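The Knee
By Manaia Grimshaw
December 2020

The press release said lower body, day to day. I had been covering the Skinner Millers long enough to know that when a team won't name a joint, it's the knee.

I called Fodel anyway. He had run the bench in Skinner for as long as I'd had the beat and he had never once told me anything.

"He's day to day," Fodel said.

"Which day?"

He hung up. I wrote two paragraphs and filed them and they ran under the fold, next to a mattress ad.

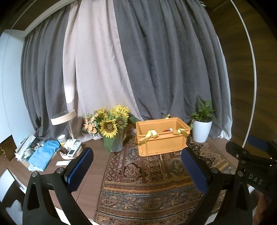 Shootaround

The kid's name was Tokemine and he could score from anywhere inside the gym. He had put 50 on Clevex in the opener, and people who hadn't bought a ticket in years started saying they'd been there. The box score said 2,216 were in the building. I was in the building. I'd have guessed half that, and a good part of the half was there for the dance team.

Now he sat at the end of the bench in a gray sweatsuit while the others ran layups. He had both feet flat on the floor. A player with a bad knee stretches it out, props it on something, rubs it without knowing. Tokemine bounced his. He bounced it the way my nephew does in church.

"How's it feel?" I asked him.

"How's what feel?"

"The lower body."

He looked down, as if to see which part I meant. "Getting there," he said.

The trainer came over and stood between us with a roll of tape she didn't use. She said it was a process. I asked her what the process was. She said it was going well. 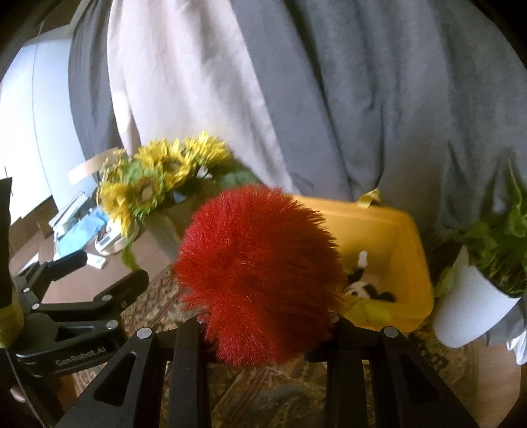 Tip-off

They lost by 5 without him. They lost the next one too. After the second, Fodel stood in the hallway outside the locker room and told us adversity was a gift, and a man from the radio station wrote that down.

I waited until the radio man left.

"There's a scout from a bigger league who keeps calling," I said. "There's a contract that pays the kid a bonus if he plays enough games by January. He's 2 short. Tell me which one of those is his knee."

I didn't have the contract. I had a guy who said he'd seen it, and he was a guy who had also told me the team was moving to the coast.

Fodel took his glasses off and wiped them on his tie. Without them he looked tired and a little bit like my father.

"You ever hurt yourself?" he said.

"Sure."

"Anybody believe you?"

It was a good line. I figured he'd had it ready since the opener. Behind him the door swung open and Tokemine came out with his bag on his shoulder, and he went down the stairs to the parking lot holding the rail, one step at a time, favoring the left.

He knew I was standing there. I watched him all the way to the car, and I still couldn't tell you.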